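Replacing lost cubes in an old copy of Sudard

Forum: Tabletop > Parts, Repairs and Storage
14 replies, showing page 1

zhenhua_q
Posted in April, 7:40 pm

I picked up a used copy of Sudard at a library sale. Board, cards and rulebook are in good shape. The cubes are short. The rulebook wants a full set in each color and I'm missing three of the red ones, plus one green that has a corner chewed off. The publisher is gone as far as I can tell and the reprint under the Clurkurano name uses plastic pieces that are a different size.

Has anyone matched the originals? I measured mine at 8 mm but my ruler is not great.

Zhenhua Qian

marlpit
7:58 pm

They're 8 mm in the first printing and 10 mm in the second. Check the bottom of the box. If it lists Dundonau as the place of printing, you have the first.

Any game parts shop sells 8 mm wood cubes by the bag. The red will be brighter than yours. Old red goes a little brown.

zhenhua_q
8:05 pm

Box says Dundonau. Thanks.

thorey_s
8:31 pm

I replaced most of a set two winters ago. Buying them is easy, matching them is the work. New cubes are shiny and the old ones aren't. I ended up painting bare ones. Steps I used:

1. Buy unpainted cubes in the right size. Get more than you need, a few in every bag are out of square.

2. Sand each face on 220 paper taped to a flat board. Two or three strokes per face. Don't round the corners too far or they look like beads next to the old ones.

3. Thin the acrylic with water and put on two coats. A drop of brown in the red helps. Let it dry overnight between coats. Skip the varnish, you want it matte. If the color comes out slightly uneven, leave it alone, the factory ones were dipped in bulk and they're uneven too.

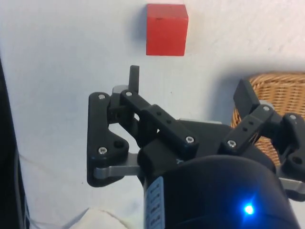 4. Age them. Put the new cubes in a cloth bag with the old ones and shake it for a few minutes. You get small nicks along the edges and the new pieces stop standing out.

Total cost for me was the bag of cubes and one tube of paint I already had.

Þórey Snorradóttir

oldbagofmeeples
8:49 pm

I disagree with step 4. You're damaging original pieces to make new ones blend in. Shake the new ones with some gravel or a handful of nuts and bolts and keep the originals out of it.

thorey_s
8:56 pm

They've been in a bag together for thirty years. A few more minutes won't change anything. But sure, bolts would work.

marlpit
9:02 pm

Bolts can leave gray marks on light colors. Fine on red and blue, bad on yellow.

kettlehouse
9:20 pm

Why match at all? Sudard has hidden draws from the bag in the second half. If a cube feels different because of the paint, people can pick it out by touch. I'd replace the whole set, all colors, same source. Then nobody has an edge and you keep the originals in a baggie in the box for whoever owns it next.

oldbagofmeeples
9:27 pm

That is the correct answer for anyone who plays it seriously.

thorey_s
9:41 pm

It's a fair point on the draws. We play with a cup and pour, so it hasn't come up. For bag draws I'd replace everything too, or at least paint the old ones at the same time.

marlpit
9:44 pm

Please don't repaint first printing cubes.

zhenhua_q
10:10 pm

I play it with my kids, so I don't think anyone is feeling for paint texture. I'll order a bag of bare ones and try the paint. What do people do about the green one with the bad corner? Wood filler?

kettlehouse
10:18 pm

Filler falls out of something that small. Replace it.

thorey_s
10:25 pm

Same here. I tried filler on a blue one and it lasted one game.

xu_parts
11:03 pm

I have loose first printing pieces from a box that got wet. The board was a loss but the cubes were fine after drying. I can spare a green and two reds for postage. Send me a message.

zhenhua_q
11:09 pm

Message sent. That leaves me one red to paint.

oldbagofmeeples
11:15 pm

Buy the bag anyway. You will lose another one.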